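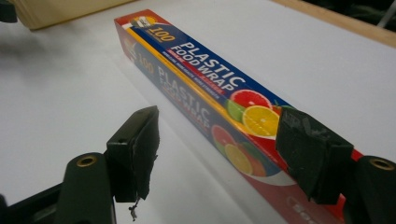 Can a Machine Do the Kitchen Chores Yet?
Project report by Maysoun Bitar and Kwan-ho Tsai
Advisor: Gillespie Halliday
2018-10-08

1. Question

We wanted to know which small kitchen and stockroom jobs a two-finger gripper could take over today. Most people we talked to assumed that heavy things would be the problem. We thought it would be the light ones.

2. Chores

We picked 3 chores: putting a carton of food wrap back in a drawer, moving boxes from a table to a shelf, and straightening a cloth. Each was tried 10 times by hand first, so that we had something to compare with.

3. Boxes and cartons

A carton has flat sides and keeps its shape, so two fingers closing from either side are enough if they line up with it. Angle matters more than we expected. When a box lies diagonally, the wrist has to turn before the fingers close. A person does this without thinking about it, but in a program it is a separate step. 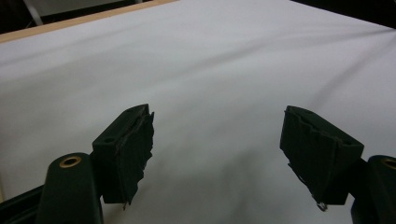
4. Cloth and sheets

Flat material is harder. A sheet has no sides to close on, and the folds are different every time. Pinching a wrinkle can lift the middle and leave the corners where they were. Nithin Iyer suggested always starting from an edge, and we wrote our second plan that way.

5. Where this leaves us

For boxes of a known size, we would say yes, with someone nearby. For cloth, not yet. In May we plan to repeat the sheet chore with softer finger pads and a smaller cloth.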